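The Robot That Folds Laundry Needs Its Own Laundry Day

Looking after a two-armed folding cell in Brasville takes a hex key, a lint roller and a tolerance for being beaten by a sleeve

At 6:40 in the morning, before the first shirt goes down, Nour Shboul cleans the table. She uses a lint roller, the sticky kind you buy at the supermarket, and she works from the far edge toward herself in long strokes, like someone painting a fence. The two arms hang over her the whole time with their power off. She has hit her head on the left one often enough to greet it.

Shboul keeps the folding cell running at Lekden, a small automation shop in an industrial park outside Brasville. The cell is called Issa. It has two arms, a gripper on the end of each, a camera on each gripper, and a padded table covered in gray cloth. Its job is to take a garment from a heap, spread it out and fold it. A teenager can be taught to do this in an afternoon, though you may need several more afternoons to get the teenager to do it.

I had come to see robots fold. What I mostly saw, over two days in May, was a woman with a hex key.

"People want to see the fold," Shboul told me, lying on her side under the bench with a flashlight in her teeth, so that I had to ask her to repeat it. "The fold is the easy part of my day. If it's folding, I'm having coffee."

The work on Issa runs in a fixed order, and she doesn't like to be spoken to during the first half. Table first. Then the fingers. Each gripper has two of them, black and narrow, and they close on each other like a pair of tweezers with ambitions. She closes them on a strip of printer paper and pulls. If the paper slides out, the faces need wiping with alcohol. If it slides out again, the fingers come off and new ones go on, and then she has to teach the arm where its own fingertips are, because new fingers never sit quite where the old ones did. A millimeter is plenty to miss the edge of a T-shirt.

Then the cameras. They ride on top of the wrists and go everywhere the wrists go, including into the table on bad days. Shboul puts a printed checkerboard down on the cloth and has each arm look at it from a series of angles. The arms do this slowly and with what looks like suspicion. A number comes up on her laptop. She either grunts or says a word I promised not to print.

Last come the cables, and the cables are the part that has aged her. Anything that moves on a robot arm has to be fed by something that bends, and anything that bends will one day stop. The connectors back out a hair at a time. A camera will be fine all morning, then go blind whenever the wrist turns past a certain point, then be fine again as soon as she walks over to look at it. Her log for the right wrist has an entry that reads, in full, "Reseated. Liar."

She has kept that log since the cell was installed. It runs to 638 entries. I read a good many of them over a sandwich, and they would make a decent novel about a difficult marriage. There is a long stretch where the left arm drooped and she blamed the software, then a short entry where she found a loose bolt, then nothing at all for two days.

The fold counter on the wall, meanwhile, stood at 1,974 when I arrived. Lekden counts only the ones that pass. I asked how many hadn't, and was offered a doughnut.

After the checks comes the dull middle of the job, which is retuning. Every kind of cloth wants something different. Cotton stays where you put it. Slick sports fabric, in Shboul's opinion, has a personality. Grip it too softly and it slides out of the fingers the moment the arms pull apart. Grip it too hard and you get a crease that no amount of smoothing will take out, or the fingers bite into the table pad as well and the arm stops dead, offended, until someone clears the fault.

So she sets the closing force by trial, one garment at a time, with her hand near the stop button. Jerseys are her test piece of choice. A jersey with contrasting trim gives the cameras something to find, and a red one with white bands shows up well against gray cloth. She starts it bunched up, the way it would come out of a basket, and sends one gripper to the white trim and the other to the red lower edge.
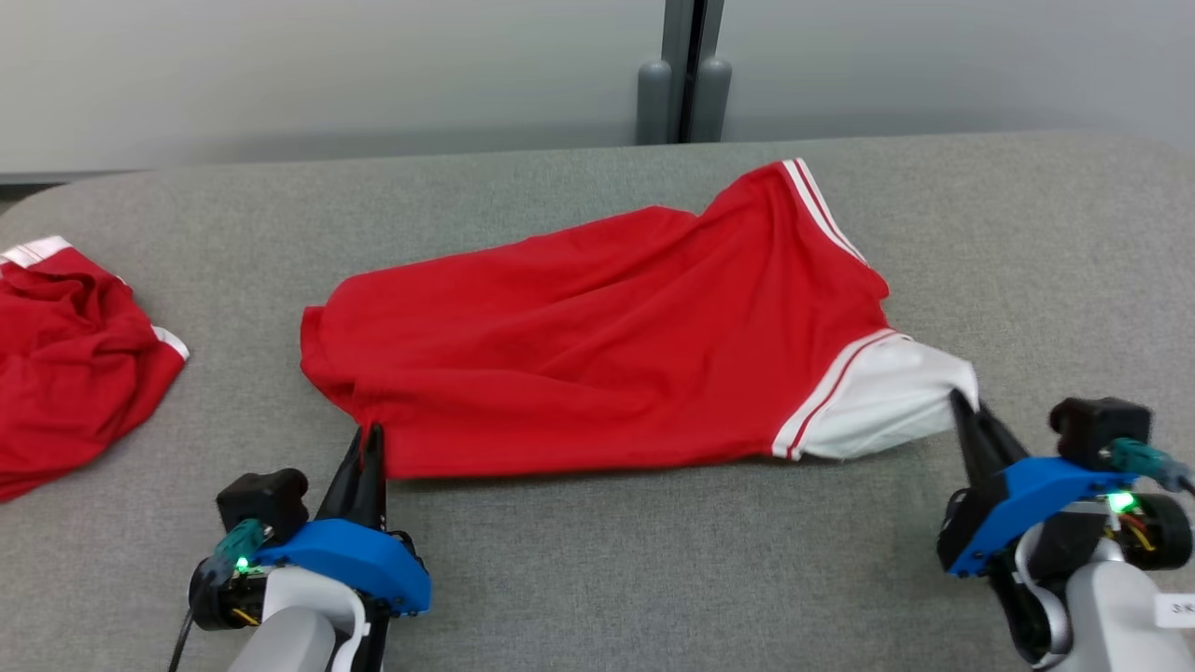
When it goes wrong, it usually goes wrong at the pull. Both arms have to agree on how far apart is far enough, and the shirt doesn't get a vote. Shboul watches the seam. If it bows, she stops, drops the speed, writes down the figure and starts over from the bunched-up heap. She bunches it herself, with some care. Early on she noticed she was making heaps that were too easy, and now she throws the shirt over her shoulder without looking.

The table cover gets the same treatment. It's soft on purpose, so the fingers can press down a little to get under an edge, and it grabs fabric just enough to hold one end of a sleeve while an arm goes after the other. It also grabs lint, thread, cracker crumbs and once a contact lens. The previous cover, a smooth plastic sheet, was easy to clean and let every shirt skate away like a puck. She keeps a piece of it in a drawer and takes it out when visitors suggest improvements.

Lekden is building a second cell, called Mekard, which will have better cable routing. Shboul drew the routing herself, on the back of a pizza box, and the box is now taped up in the engineering office with a revision number on it. She expects the new cables to last longer. She has ordered spares anyway.

On my last afternoon the right camera went blind again in the middle of a pull. She put down her coffee, walked over and looked at it, and the picture came back. She stood there a while with her arms folded. Then she got the hex key, powered everything down and started taking the cover off the wrist.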